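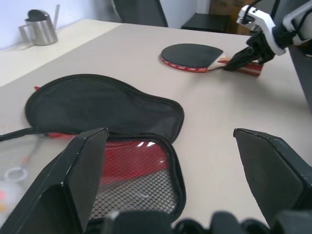 What is Brulance launching?
A soil moisture and nitrogen mapping service for arable farms, sold under the name Vilier and open for sign-up from July.

Home News Products Growers Contact
Search this site Enter keyword Go

PRESS RELEASE - for immediate use

Brulance opens Vilier field mapping to growers round Barklow

Barklow. Farm data firm Brulance is opening its Vilier service to cereal and oilseed growers after a trial on 28 farms in the Barklow area. Winter wheat mostly, a bit of barley, one farm in beans.

Vilier splits each field into zones and gives every zone its own reading for moisture and available nitrogen. Maps are refreshed every 15 days in the growing season, monthly over winter. Growers see them on a phone or print them off. Files also load into most spreader terminals, older ones may need a memory stick.

The trial covered 1455 hectares. Heavy clay at the north end, sandy loam down by the river, and the two behaved very differently in the dry spring. On the clay the first maps read too wet and the probes had to be set deeper. That change is now standard on all heavy land.

Probes are made by Henare and go in after drilling. They come out again before harvest, so no damage to the combine. Fitting is included in the first year. Growers who want to move probes mid season can do so themselves, instructions are in teh box.
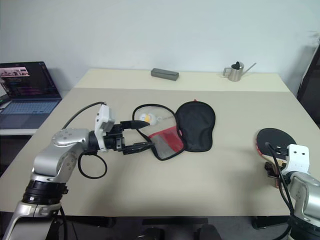

Do growers have to buy new machinery to use the maps?
Most won't. The maps can be followed by hand with an ordinary spreader, changing the rate at each zone line. Variable rate kit makes it quicker.

Places for the first season are limited to 2000 hectares in total. Trial farms get first refusal, then it is first come first served. Prices per hectare are on request and depend on soil type and number of probes. Grassland not covered yet. Potatoes under review, no date.

Field walks at Barklow during July, mornings only, 9.30 start. Boots needed. Please book ahead as parking is tight and the track floods after rain.

Notes to editors: Brulance supplies soil and crop data to farms. Vilier is it's first product sold direct to growers. Sample maps available from the press desk.

Contact: Brulance press desk, Barklow | Copyright Brulance, all rights reserved | Back to top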